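HOME REPAIR BASICS, EVENING COURSE
Handout for session 4: Opening up and cleaning small appliances
Instructor: Akinyi Kombo

Welcome back! Last session was all plugs and cords, and I promised we would finally get inside something. Tonight we do. I love this part of the course, partly because an appliance you have looked inside once never feels quite so mysterious again (and partly because of the crumbs, which are always spectacular).

Before you start

Unplug it. Then look at the plug and check that it is the right plug. Leave anything with a heater to cool for a good hour. Microwaves are off limits in this course, along with anything that has a picture tube, and I won't budge on either. They can hold a dangerous charge long after they leave the wall.

If you brought your own machine, write the model number on your sheet. If you didn't, take one from the Gratden shelf at the back. We have bread makers, a couple of dehumidifiers and a very heavy juicer.

Setting up your table

Clear a table you can walk all the way around. I keep going on about this, I know, but turning yourself is so much easier than turning an appliance with its front off. Put a towel down if the top scratches easily. You want light from the side as well as from overhead, and a muffin tin or egg carton for screws. Put the screws in the order they come out, one cup per panel. Long ones and short ones look alike until you drive a long one through something soft.

Reading the outside first

Spend five minutes with the outside of the machine. Find the rating plate and any other labels, and copy down the voltage, the wattage and the model. Scan the codes if there are any, as some lead straight to the manual. Don't peel labels off, and don't scrub them with anything stronger than a damp cloth. Last term a whole panel of instructions came off the Kinyua bread maker with one wipe of glass cleaner, and now we all have to guess at program 18.

Look for screws under the feet and behind little plugs. If a panel won't move, stop pulling. There is a clip or a screw you haven't found yet.

Working inside

Take a picture before you touch anything. Take another after each part comes out. My own record is 226 pictures for one coffee machine, and I used nearly all of them going back together!

Start with a soft dry brush and work from the top down so the dust falls onto parts you haven't done. Vacuum with the hose held a little way off. Wires get a light brushing and nothing else: no sprays, no tugging to see where they go. If you spot brown marks, cracked insulation or a loose connector, write it down and call me over.
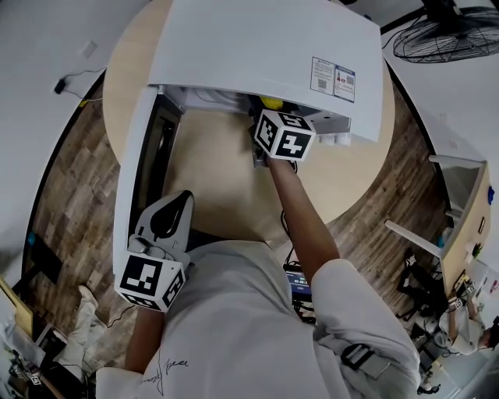 Reach is the skill I most want you to practice tonight. Plan how your arm will go in and what it will pass on the way, and then do it slowly. With a white housing like this one the top panel sticks out over the opening, so you have to lean right over the table to work under it, and the wiring sits near the back, past the other parts. Come in low and keep your elbow down. Check the underside of the front edge too, as grease and fluff collect there and hardly anyone wipes it.

Plastic parts that lift out can be washed in warm water with a drop of dish soap. Dry them with a towel, then leave them standing overnight. If you start on a Sunday evening, don't plan on using the machine for Monday breakfast.

Closing up

Work backward through your pictures. Start every screw by hand and leave them all loose until the panel sits flat, then tighten. Shake the machine gently and listen. Any rattle means open it again.

For next time

Read the Hillier booklet, the chapter on seals and filters. Bring one filter from home, the dirtier the better. There are spare brushes in the Drament box if yours has lost its bristles, and the sign-out sheet is in room 161.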